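Sillow Worktops: your questions about caring for marble
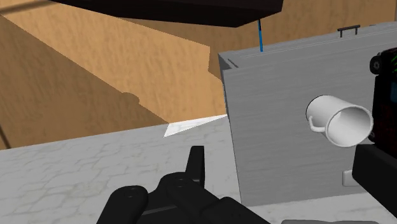 We get a lot of lovely emails after a kitchen is finished, and most of them ask the same handful of things, so we've gathered our answers in one place. Last updated Mar 14, 2022.

What should I clean it with day to day?
Warm water, a soft cloth and a small drop of washing-up liquid, then dry it off with a tea towel. Please keep vinegar, lemon and bathroom sprays well away, however good they are on the taps!

How often does it need sealing?
Once a year suits most homes, though a busy family kitchen may like it a bit sooner. Drip a little water near the sink and leave it for 4 minutes. If the stone goes darker underneath, it's ready for another coat. We use Bunent sealer in the workshop and sell it at £59 a tin.

I've got a dull ring where a glass stood. Is it ruined?
Not at all, and please don't scrub it. That's an etch mark, where something sharp like wine or orange juice has taken the shine off. Light ones can be buffed out with polishing powder, and for deeper ones we can come and re-hone the top (visits start at £116, or £200 if you're out past Lanz).

Can I put hot pans on it?
We'd use a trivet, every time.

Do you look after tops you didn't fit?
Yes, gladly, so long as it's real marble. Send us a few details first and we'll let you know when we can come. June tends to fill up early.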